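Pumped storage at Costa: what the second set of numbers leaves out

Members who came to the February meeting will remember that the Vusska pumped storage proposal took up most of the evening, and that we left with more paper than answers. The developer, Cendix, has since put out a revised summary. It is longer than the first one and has better maps. I have read it twice, the second time with a pencil, and I am less sure of the project than I was before.

For anyone new to this, the plan is to build an upper reservoir on the plateau above Costa, use the existing lake as the lower one, and connect them with a tunnel and a powerhouse. When power is cheap, water gets pumped up. When power is expensive, it comes back down through the turbines. The principle is old and it works. Plants of this sort have run for decades in many countries, and I have no quarrel with the physics.

My quarrel is with the word "generation," which turns up on nearly every page. A pumped storage plant uses more electricity than it gives back. The losses in the pumps, the tunnel and the turbines have to be paid for by somebody, and a brochure that lists output in one column ought to list input in the next. The Cendix summary gives a rated output of 600 megawatts and says the plant can hold that for 6 hours. Multiply those and you get 3,600 megawatt-hours for a full cycle. I looked for the pumping energy needed to fill the upper basin again and could not find it. I wrote to ask. The reply thanked me for my interest and sent me the brochure.
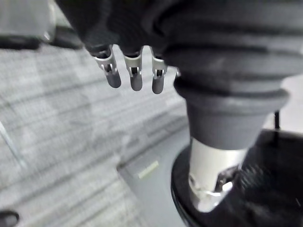
The efficiency figure matters because the whole business case rests on the gap between cheap power and expensive power. If the gap is wide, a plant can lose a fair share of its energy and still make money. If it is narrow, the plant sits idle, or it runs at a loss and comes looking for a capacity payment. The summary assumes a gap that stays wide for the life of the loan. It doesn't say where that assumption came from. Battery sites are going up all over the region and they chase the same gap. Every one that connects will shave a little off it. Perhaps Cendix has a good answer to this. It should be in print.

Then there is the water. The first filling of the upper reservoir would be taken from the lake over two wet seasons, and after that, we are told, the system is "essentially closed." I would like the word "essentially" taken out and a number put in its place. Water evaporates from an open basin on a windy plateau. Some seeps through the lining, however good the lining is. All of that has to be made up from the lake every year, including the dry years, when the irrigators downstream at Fadotier are already on short turns. The summary has one sentence on make-up water. It says the amount will be "managed within existing allocations." Whose allocations? The irrigation district says it has not been asked to give anything up, and I believe them.

The lake level is another matter where the wording has gone soft. In the first version, daily movement of the lake was given in feet. In the revised version the same movement is described as "modest and within the natural range." A lake that rises and falls through its natural range over a season is one thing. The same change every day is hard on banks, docks and anything that spawns in the shallows. Our own members have kept shoreline notes for years, and they show that the north bank slumps when the level drops fast after a storm. I see no sign anyone has studied what daily drawdown would do there. The geotechnical appendix covers the dam site and the tunnel line and stops at the water's edge.

Gualtiero Zuccaro, who worked on dam inspections before he retired and has been patient with my questions, thinks I am being too hard on the engineering and not hard enough on the schedule. His view is that the dam itself is an ordinary rockfill design and nothing to lose sleep over. The tunnel is what bothers him. It is 1,478 yards long and crosses a fault that shows on the old survey maps, and the ground on either side has been drilled in only 2 places. "They'll find out what the rock is like when they are in it," he told me, "and that is the most expensive time to find out." He expects the published completion date to slip and would not guess by how much.

I pass that on because cost overruns on this kind of work don't stay with the developer for long. The draft agreement with the county lets Cendix come back for a revised price if "unforeseen ground conditions" are met. With so little drilling done, nearly any condition could be called unforeseen. More boreholes now would cost money, but they would cost Cendix money, and after signing the bill may come to us. I would ask the county to put off the vote until the line of the tunnel has been properly drilled and the results are public.
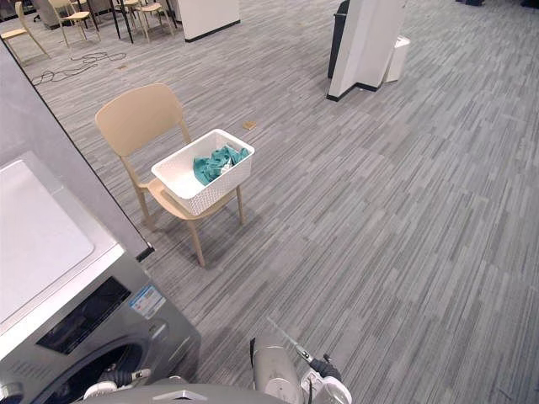 Supporters of the project make some points I can't wave away. The grid does need storage that lasts longer than an hour or two. The wind farms to the west are told to shut down on spring nights because there is nowhere to send the power, and that is a waste. A dam and tunnel, once built, can outlast several generations of batteries. The construction jobs would be real, even if most of them end when the powerhouse is finished. If someone shows me the full energy balance, a make-up water figure for a dry year, and a bank study for the north shore, and they all hold together, I will say so in this newsletter.

I am less moved by the side benefits. The summary offers flood control, boating, a visitor center, a walking trail and "enhanced wildlife habitat," all from the same two bodies of water. Some of these pull against each other. Flood control wants space left empty in the reservoir. Storage wants it full at the right hour. Boaters want a level that stays put. Birds would prefer the boaters went elsewhere. An operator has to rank these uses, and the ranking is written down in an operating rule. We haven't seen an operating rule. Until we do, I would treat the list as a list of hopes. My own guess is that power trading comes first and the walking trail gets a sign.

The upper reservoir would also be fenced. Its level would move too fast for anyone to be safely near the edge, and the safety section of the summary says as much. The artist's drawing on the cover has a family having a picnic beside it.

There is the question of who owns the thing at the end. The agreement runs for a fixed term, after which the dam, tunnel and powerhouse "may be transferred" to the county. An old dam can be a fine asset or a very large liability, depending on how it was looked after in its last ten years, which happen to be the years when an owner on the way out has the least reason to spend. I couldn't find a maintenance bond anywhere in the draft. Other agreements of this type have one. Please ask about it if you get the chance.

Written comments are open to anyone who lives or holds water rights in the county, and short ones get read. Pick the subject you know. If you irrigate, write about dry-year supply. If you have a dock, say how far the water can drop before you can't use it, and give the depth. Letters that only say yes or no tend to be put in two piles and weighed against each other. A letter with a question in it has to be answered in the record.

Copies of the revised summary and the draft agreement are at the library desk in Costa, and the desk will let you borrow them overnight. The geotechnical appendix is there too, though it can't leave the building. Bring your own pencil and paper, as the copier is out of toner again. Our next meeting starts at 7 p.m., and Cendix has been invited to send someone who can speak to the energy figures. They have not yet replied.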